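Dust, felt and the small print on a cleaning schedule
Wednesday, August 14, 2019

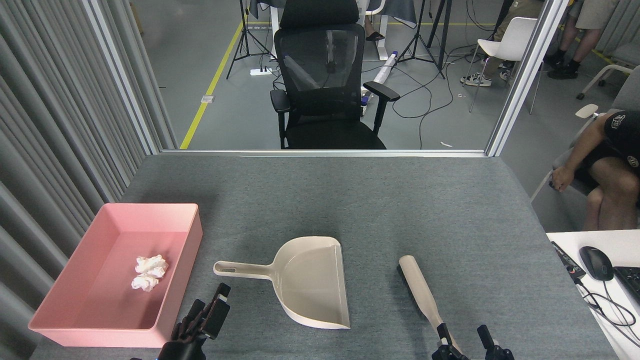
Why I started keeping a log

The study at the Wundoldale flat has one window, a radiator beneath it and a door that does not close fully in humid weather. For the first year I cleaned it when it looked dirty. The trouble with that method is that dust on a pale shelf becomes visible long after dust on a black shelf, so the black shelf was cleaned often and the pale one hardly at all. When I finally wiped the pale one, the cloth was the darker of the two.

I now keep a log. It is a text file with one line per job: date, surface, tool, and weight of what was collected where it can be weighed. The scale is a Belar kitchen model that resolves to a tenth of a gram. It is good enough for sweepings and useless for anything taken up on a damp cloth, so cloth jobs get a dash in the last column.

What household dust is made of

The usual claim is that it is mostly skin. My own sweepings, under a cheap hand lens, are mostly fibre. Clothing and bedding account for the long strands, paper for the short pale ones, and the rest is grit that came in on shoes. Skin flakes are too small for my lens, so I can say nothing useful about them. Aoi Arai, who has access to a proper microscope at work, looked at a sample from under the desk and reported wool, cotton, a fair amount of printer paper and one intact moth wing.

The paper surprised me until I moved the shredder. It had been standing next to the chair, and each use put a fine cloud at floor level. It now lives in the hall cupboard. Sweepings from under the desk fell over the following months, although I changed the rug in the same period and cannot separate the two effects.

Brush, cloth or vacuum

A vacuum cleaner is the right tool for carpet and the wrong one for a desk. The exhaust on my Kakness upright blows sideways at ankle height, which lifts whatever is lying on the skirting board before the nozzle reaches it. If you must use one in a small room, begin at the point furthest from the door and keep the exhaust facing the part you have already done.

A damp microfibre cloth works on sealed surfaces: painted wood, glass, metal, most plastics. Wring it until it no longer drips. Fold it in half twice, use each face once and then wash it. Fabric softener coats the fibres and the cloth stops picking up, so leave it out.

Napped surfaces are more difficult. Felt holds on to short fibres, and a damp cloth presses them in. A dry brush with medium bristles, drawn in one direction only, does better. Scrubbing to and fro raises the nap and after a few weeks produces pilling. I brush towards myself in overlapping strokes, then collect at the edge. The pan should have a flat lip. If the lip is bowed, a line of fine dust stays behind however often you repeat the last stroke, and you end up chasing it with a piece of card.

Static

Plastic pans charge up when brushed dry, mainly in winter with the heating on. You tip the pan over the bin and half of the load stays where it is. A wipe with a barely damp cloth before use cures it for one session. Janaína Lins recommended a tumble dryer sheet instead. I tried it last November and it worked, but it left a film that then held dust of its own, so I went back to the cloth.

The schedule as it stands

Desk and shelves: every 3 days, dry brush or cloth depending on surface.
Floor: every 5 days, vacuum.
Tops of books, picture rail, lampshade: every 9 weeks, soft brush, top to bottom.
Radiator fins: once before the heating goes on, long brush, newspaper underneath.

The floor interval came from the log. I tried longer gaps and the weight collected rose in proportion, with no sign of levelling off, so there was no natural point at which to stop. Five days was simply the longest gap at which I did not notice grit under bare feet.

Storage

Hang brushes up. A brush stood on its bristles takes a set within a month and will not sweep evenly afterwards. Mine hang from hooks on the inside of the cupboard door, with the pan on its own hook beside them.

Open items

The log has now passed 500 lines and needs a better format. I have a Penrose air filter on order for the corner by the bookcase and will run the same schedule with it switched on and then off, leaving the rug alone this time. The door still needs planing.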